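Drinar resistance bands, set of 6: review

Posted Fri 3 August by Hauke Steinbach

I bought these after a second operation on my right knee. The physio department had given me one flat latex band to take home, and it split along the edge before the end of the month. My brother-in-law Uwe uses the Drinar set for rowing training and lent me his heaviest one to try. I ordered my own the same evening and paid 39 pounds with postage.

You get six bands in a cloth bag, going from very light to far more than I need. They are the closed loop type, woven fabric with rubber threads inside, and the strength is stitched into each one on a small tab. The three lightest are the ones I use. I start with side steps along the kitchen units, holding the worktop when I need to, then heel slides, then standing leg lifts to the back and side. The whole lot takes 18 minutes.
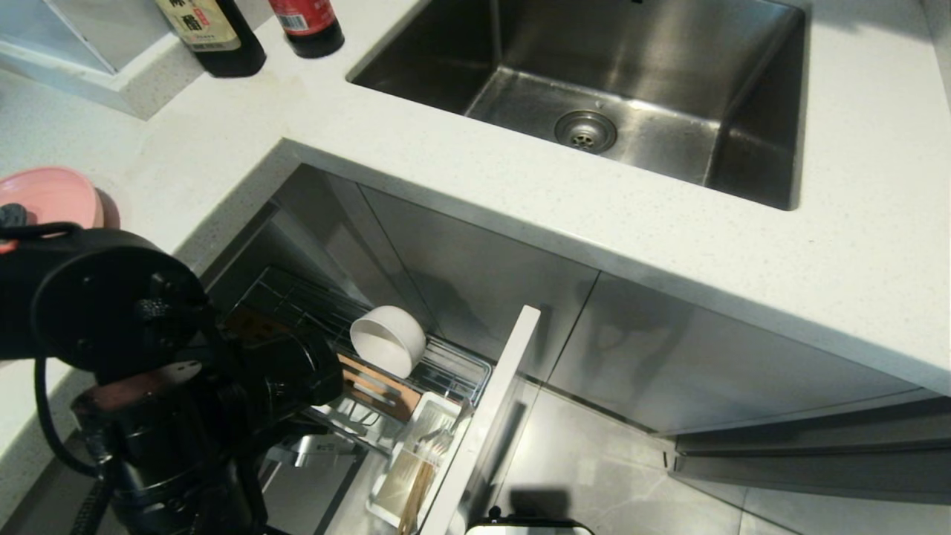
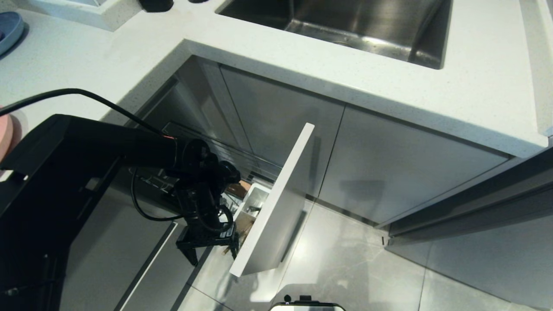 The main thing I wanted was a band that stays where it is put, and these do. The old latex one rolled up into a cord behind the knee and pulled the hairs out. The fabric lies flat over trousers or bare skin. On very smooth leggings it creeps up a little, according to my wife, who has borrowed the green one for her hip.

The jump between the second and third band is too big. I was comfortable on the second by early July and could hardly move the third. In the end I used the two lightest together for a fortnight, one above the knee and one at the ankle, which my physio, Friederike Stöcker, was happy with. Ask your own before doing the same. Someone coming back from surgery would be better served by one more band in the gap and one fewer at the top end.

Washing is by hand only. I put one through the machine at 30 degrees by mistake and it came out slightly looser, though still usable. The colours have not run. One seam has started to fray on the lightest band, after daily use for ten weeks. I wrote to the shop and had a replacement four days later without having to send the old one back.

The exercise leaflet is poor. The drawings are tiny, there is nothing about how many repeats to do, and two of the exercises would have been out of the question for me in the first month. Go by the sheet from your hospital.

I also tried the Zurik bands at the gym. They are softer and nicer to hold, but only come in three strengths and cost more.

Four out of five. I would buy them again.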